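# Where the Pens Go

Zulema Gallardo keeps the books for a roofing company from a desk in her front bedroom, and for a long time she couldn't have told you where her scissors were. She owned four pairs. Two were in the kitchen, one was in the car and one was under a stack of supply catalogs that hadn't been moved since January.

"I'd buy another pair before I'd look for the old ones," she says. "They were two dollars. It seemed like the sensible thing to do."

Gallardo's problem is common enough that people make a living from it. Horacio Henríquez has been setting up home offices and school workrooms out of a storefront in Minhas for 12 years. He started in closets and garages and moved to desks when his customers began working from home and calling him about the spare room. He charges a flat fee for a desk and says most of them take a morning.

The first hour is always the same. Everything comes off the surface and goes on the floor or the bed. Then the small things get sorted by what they do. Writing tools go in one pile, cutting tools in another, and then tape, clips, chargers and whatever is left. The last pile is usually the biggest.

Henríquez does not bring any products with him on the first visit. He used to, and found that people would fall for a particular box and then try to make their belongings fit it. Now he asks them to work out of shoeboxes and cereal bowls for a week. Whatever is still in its bowl at the end of the week gets a real container of that size.

## What to put them in

When he does recommend something, it tends to be cheap. He likes clear plastic for anything with a point or a blade. A person looking for scissors will find them in a clear box from across the room, and will put them back there too, which is the harder half of the job. He likes it shallow enough that a pencil can lie flat. The upright cup, in his view, is where pens go to dry out.

Perforated baskets are his second choice. The holes let dust fall through and make the basket light to lift, so it can go to the dining table and come back. He uses them for the things that are hard to name: index cards, a phone cord, the envelope with the stamps in it. They don't work for paper clips.
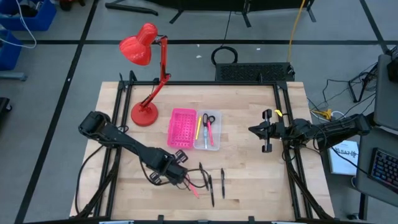

Color is a matter of taste up to a point. Lok-yiu Lui, who runs the stationery counter at Fotton, a shop three doors down from Henríquez, sells far more pink and yellow trays than black ones, and she thinks her customers have it right. A black pen on a black tray disappears. The same pen on pale wood or in a bright basket can be seen by somebody in a hurry.

Lui carries 576 different items that could be called desk supplies. She knows the number from doing the inventory herself. Of those, she says, a household needs very few. Her own desk at home has a pencil, a pen she likes, a highlighter and a pair of scissors, all in one box. The refills are in a drawer in another room.

"If the spares live on the desk, they aren't spares anymore," Lui says. "You open the second one while the first is still good, and then you've got two going."

## The lamp question

The largest thing on most desks after the computer is the lamp, and it is often in the wrong place. Nahuel Quezada repairs and resells lamps at Rurine, a secondhand shop that takes up the ground floor of an old feed store. Jointed desk lamps are his steadiest sellers. People come in wanting a good color, he says, and red goes fastest, but the part he tells them to look at is the base.

A round, heavy base can go near the back of the desk, and the head can be swung out over the work or turned to the wall when only a little light is wanted. A light base has to be clamped or it will creep forward every time the arm is moved. Quezada has taken in plenty of lamps with chipped shades that fell for exactly that reason.

His rule for placement is the one he was taught in school. If you write with your right hand, the lamp goes on your left, and the other way around for lefties. That keeps the shadow of the hand off the page. The boxes and baskets can then go next to the base, where there is light to find things by and where a sheet of paper wouldn't fit anyway.

He also asks customers to check the joints before they pay. A lamp arm should stay where it is put. If it sinks, the screws at the joints may only need a quarter turn, and he'll do that at the counter for free. If the screws are stripped he'll knock the price down and say so on the tag.

## Three pens out

Not everyone believes in a bare surface. Abelardo Ojeda taught drafting for most of his working life and now gives an evening class in lettering at the Porier community center. His students are told to keep three pens out on the table while they work, side by side and off to the right, and to leave the rest in the box.

He says three is enough to have a choice of line without having to think about it. The pens lie flat on the wood with their caps on. At the end of the class they go back in, and the last student out wipes the tables.

Ojeda has kept a supply list for the class since he started it, with a running total of what has been bought. It stands at 484 pens. He suspects that a good number of them are in kitchen drawers all over the county, and he has stopped asking for them back.

He and Henríquez have known each other for years and disagree about rulers. Henríquez wants them hung on a nail. Ojeda wants them on the table.

## Keeping it up

The sorting is easy compared with what comes afterward. Henríquez goes back to see his customers a month later, and in most houses the desk has slipped a little. A coffee cup has moved in, or there is mail in the basket. He doesn't mind the mail. He looks at whether the scissors are in the box.

When they aren't, he usually moves the box. A container that sits out of arm's reach won't be used, however nice it is. He has people sit in their chair, close their eyes and reach out, and the box goes where the hand lands. A few inches can settle it.

He suggests two minutes at the end of the day. Loose pens go in, the lamp gets pushed back, and anything that belongs in another room leaves with the person. He doesn't recommend a weekly cleanup, having seen how few people do one.

Gallardo has kept hers going since spring. Three of the four pairs of scissors went to her daughter's school. The fourth is in a clear box to the right of her lamp, along with a pencil and two pens, and the catalogs are in the recycling. She still loses her glasses.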